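Night sleeper to Simiyu starts in July

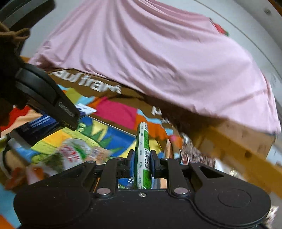 When can passengers book a berth on the new night train? Tickets go on sale in July through the Druralitz website and at staffed stations, and the first departures follow later the same month.

The train will leave Jellell at 8:40 p.m. and cover the 978 kilometers to Simiyu overnight, arriving in time for breakfast. The day train on the same line will keep running to its present schedule. Druralitz, which operates both, says the sleeper will make only 2 stops on the way, one of them at Dritero for a crew change. Passengers can board there until 1:15 a.m., but the station cafe will be closed at that hour.

Each train has room for 243 people. Most places are in reclining seats, with 40 berths in two sleeping cars at the rear. Berths are sold singly or in pairs – solo travelers may be put with another passenger unless they pay for the whole compartment. Bedding and a bottle of water are included. Showers are at the end of each sleeping car and have to be reserved with the attendant after boarding.

"We had requests for a night service every year," said Majdi Zoubi, route manager at Druralitz. "The track work north of Dritero had to be finished first. Before that we could not have kept to the times."

The dining car will serve a short hot menu until 11 p.m. and breakfast from 5:30 a.m. Seat passengers may use it too, but berth passengers get first choice of tables in the morning.

Bicycles are carried if booked ahead. Large suitcases go in the baggage car and must be checked in at least half an hour before departure. Dogs are allowed in compartments booked for sole use and nowhere else on the train.

Quang Đặng of the Jellell travel desk advises anyone with a connecting bus in Simiyu to choose the second one of the morning. The first leaves shortly after the train is due, and it does not wait.

Printed timetables will be at the Jellell ticket office by the time sales open.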